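Workshop tips: living with a gripper on the bench

They told us at Saltberg it would take the dull jobs. Maybe.

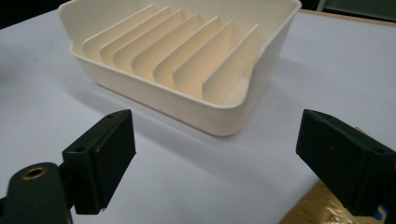

What we got first was a new set of dull jobs, so these are my notes for whoever is next on the bench.

Keep divided trays on one spot and mark the corners with tape. A person finds a tray that's moved a hand's width. I wouldn't bet on the machine.

Wipe trays with warm water and a drop of dish soap, and get a bottle brush down the slots. Dry them upright.

Look at the finger pads before each shift. Scuffs are fine, loose screws aren't.

Write down every time you step in to help. Riku Arai was quoted 97 good picks out of 100, and our own sheet said 41 in the first batch. Management liked the other number better.

Ask who gets the freed-up hours. Kanako used to sort parts and chat – now she sorts parts the gripper dropped, and the labour sheet calls it supervision.

Don't throw out the old hand scoops. Ours are in the grey cupboard, second shelf, behind the rags.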